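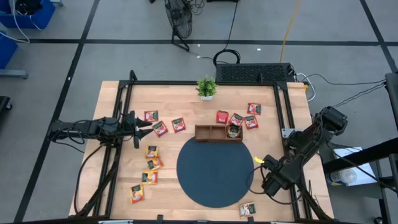

Rerby opened its studio doors on Wednesday at ten, and by a quarter past the queue for the toilets was longer than the one for the game. They make Stito, the driving-and-thieving thing set in a harbour city, and 760 of us had won the right to stand in their corridor.

Doina Zupan, who builds the map, took our group. She showed us the district behind the fish market that you can only reach by reversing a bus up a flight of steps. It has 17 houses, no backs to any of them, and a church you can fall through. It was put there for one short cutscene and was meant to stay shut. Players got in within a week and named it Kneževič, after a shop sign that somebody had forgotten to finish. Zupan has given up and uses the name herself.

A man in my group asked whether the ghost on the church roof was real. She said it was a lamp post loading badly. He wrote this down and looked unconvinced.

Upstairs, Ilir Stoyanova played us some of the 1,760 lines recorded for passers-by, most of them complaints about parking. My favourite was a woman shouting at a seagull – cut, sadly, because the seagull was cut first.

Lunch was a cheese roll. The shop had Stito mugs at a price I'd expect to pay for Stito. I bought one anyway, then took the 59 back to the station, which went round the ring road twice and never once tried the steps.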